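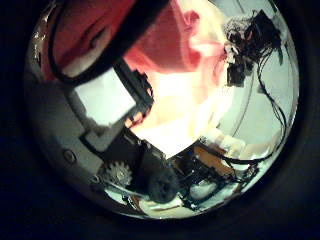

Towels, cables and a new pair of hands at Trakwood

Welcome to our gallery from the Trakwood workshop! We're a linen service, so a lot of our days come down to picking up soft things and putting them down neatly, and over the past few months we've been teaching a robot hand to take on a share of it. Oi-ling Lau asked me to put up a page for the other sites (hello Hular, we know you're next) so you can get a feel for what the work looks like up close.

The trial began in August with one bench and 30 towels. Shuzhen Qin runs the bench and Alcides Echeverri looks after the hand, and between them they've worked out a routine that suits the morning crew. Alcides likes everything where he can reach it, wiring included, and I've come to love how much of the machine is simply out in the open. You can walk up with a cup of tea, look straight at the gear and the motor, and ask what they're for. Plenty of people have!

The biggest change so far has been in the folding room. Folding used to mean a full shift in one spot, and anyone who has done it knows what that does to your shoulders. We now swap every 3 hours. One person folds, one works beside the robot and one does checking and repairs, and then everybody moves along. Mwanaisha Lukumay had been asking for a rotation like that since well before the robot turned up, so full marks to her for getting it written into the trial.

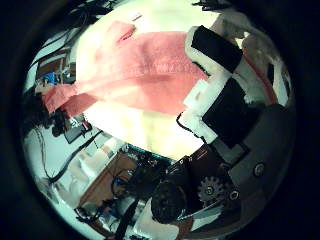
Terry cloth is a favourite subject at the bench. It stretches, it sags, the hem is thicker than the rest, and a fold that looks tidy from one side can be a lump from the other. Shuzhen can feel all that with her thumbs in half a second. Putting it into words for Alcides took her most of a week, and she filled a whole notebook - grip near the hem, don't pinch the corner, let the weight settle before you lift. The notebook now lives on the bench and the newer folders have started borrowing it as well.

Ivana Gaete has moved across from packing to learn the maintenance side. She had never opened up a piece of equipment before this year and she's now the one people call when a cable needs rerouting or a screw wants tightening. Her hours and pay grade were settled before she started, which made it a much easier yes.

We've logged 2000 practice grasps to date. There's still a lot the hand can't manage, fitted sheets above all, and the folding tables are as busy as ever. Drop-in time is 9 in the morning at the workshop bench, and Shuzhen is happy to show you her hem grip if you ask nicely.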